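I went to the open day at the Danden refurbishing shop in February with a very practical question: what would it cost our own place to get a robot arm working on old desktop computers, and what would we forget to put in the budget? We take in 473 office machines in a good quarter, so I had a notebook full of questions and came home with twice as many answers.

Doors opened at 9 in the morning and I was in the robot area by ten past (yes, I skipped the coffee). The work that day was on desktop PCs, the kind every office seems to get rid of at the same time. I'd assumed the arm would be the whole story. It's one line on the sheet! The people running the cell talked far more about grippers, fixtures and hours.

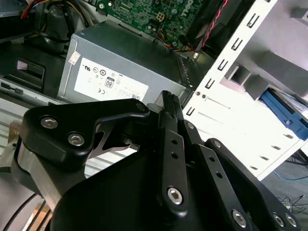 Their first piece of advice was to write down every part you expect the robot to touch before you ask for a single quote. A power supply is heavy and boxy, a drive caddy is light, a cable is a nightmare, and one set of fingers may not suit them all. They started with a gripper from Hosel and set money aside for a second set of fingertips from the beginning. I'd never have thought of that. They also said to keep 2 of anything that wears, and to order both at once so you only pay shipping one time.

Then came fixtures, which I enjoyed more than I expected to. Danden prints a lot of its own parts, and they let me look through the price list they keep for it. A spool and an afternoon of printing beats a machined plate while you're still changing your mind every week. Their printing budget for the first year was $789, and they told me they'd happily have doubled it.
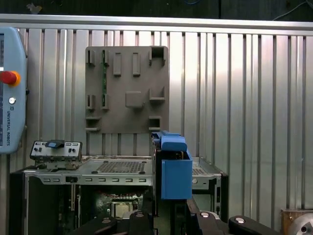 Space was the other big one. I had drawn our cell on graph paper with the arm in the middle and nothing else, and they were very kind about it. You need somewhere for the computers coming in, somewhere for the ones going out, and room for a person to get at all of it. Wiring and air lines took longer to plan at Danden than the arm did. They got quotes from Plestex and Nyanda for the electrical side, and the two were so far apart that they went back and rewrote the request, listing every outlet. The second round was much closer.

They also put 100 hours of staff time in the plan for teaching and testing, at full wages, before counting on any useful work from the cell. I wrote that down and underlined it.

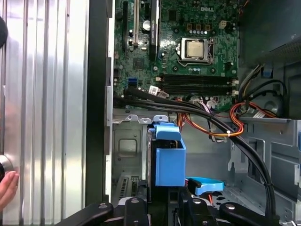 Should a small shop buy the arm first and work out the tooling later?

Start with the tooling. Pick one computer model and one job, work out what has to be held and what has to be gripped, and get prices for that. Reach and payload come out of those notes, and then you can compare arms properly.

I stayed until they started sweeping up and left with a much longer budget sheet than I came with. Our first draft had four lines and now it runs onto a second page, with fingertips, printing, wiring and staff hours all on it. Next I'm going to sort our incoming machines by model and see which one turns up most often. Danden is planning another open day once the weather warms up, and I've already asked for a spot!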